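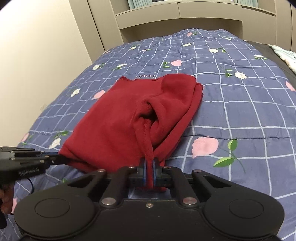
Both grippers on the red fleecy thing. Tonight's job: folding.

Right, long one, because a few of you asked how the gripper build is going and I've been rubbish at posting since November. Kettle's on, here we go.

Quick recap if you're new: I'm making a pair of hand-held grippers at home, one per hand, with a camera on so I can record myself doing chores and later (much later!) teach an arm to copy me. Most of the printing happens at the Grestham shared workshop, the rest happens wherever there's a flat surface.

The fingers are the fourth go. First lot were stiff all the way through and just skated over cloth. I could pick up a mug, a tape measure, a lemon, all lovely, then I'd try a tea towel and get nothing but a sad little pinching noise.

So now it's black fingers with blue on them, and the blue is where all my attention has gone lately. Fleece is so much easier than shirts. There's something to bite on. You can get hold of a twist of it and it stays got, mostly.

Shirts can wait. I'm not ready for shirts.

The linkage! I'm really pleased with the linkage. Two curved arms, and they come up to the fingers instead of the fingers sitting straight on the base like they used to. The old layout had so much slop in it that one finger always arrived before the other. I drew the new one on the back of a parking ticket and then spent 11 evenings getting the computer to agree with the parking ticket.

Screws: I over-tightened every single one the first time and it moved like a gate in the rain. Backed them off a quarter turn each and it's a different tool. Write that down, me.

Someone asked about cost. I keep a sheet (of course I keep a sheet) and the pair stands at £138, not counting the filament I'd already got in or the bits I sat on. I sat on quite an important bit.

Most of the hardware came from Noltstead, who do the little springs in bags of 16. You need far fewer than that. I now own a lot of little springs.

Filament is Allmont matte black. It does hide the layer lines nicely but it shows every fingerprint - I wipe them down and they're grubby again in ten minutes.

Recording, then. I've got 3641 clips on the drive. Sounds loads, doesn't it? A fair chunk are me picking something up, dropping it and saying a word. I'm going through them in the evenings and chucking the bad ones, though I'm keeping a few of the drops in a separate folder in case they're useful.

The software is Ackah, which I like a lot when it remembers both hands exist. On Wednesday it saved the left hand twice and the right hand not at all. Forty minutes of socks. Gone!

If you're using it too, check both hands are showing before you start. There's a tiny tick. I'd been ignoring the tiny tick.

Folding tips from a person who has now folded the same few things more than anybody should:

Do it on the bed. The desk is too slippy and too high, and my elbows end up round my ears.

Start from a proper heap. I was laying things out neat and flat at first and it made for very boring clips. Real washing comes in a lump.

Go slower than feels natural. My early clips are so fast that I can't follow them myself, and I was there.

Cuffs and hems are the best thing to aim for. The middle of a big soft thing has no handle on it and you just end up chasing it about.

Next job is sorting the cable, it's been getting on my nerves for weeks. It wants a clip partway along the body so it can't dangle into whatever I'm folding. I've got one half drawn.

After that, bigger pads, maybe? I go back and forth. The wide base feels steady but my wrist knows about it after an hour - might try hollowing it out and see if it still holds up.

Files aren't up yet, sorry to the people asking! I want the finger mounts sorted first. The hole spacing is different on the left and right ones and I can't remember which one I meant.

Anyone got a good way of labelling clips that isn't just typing "sleeve" over and over? Open to anything.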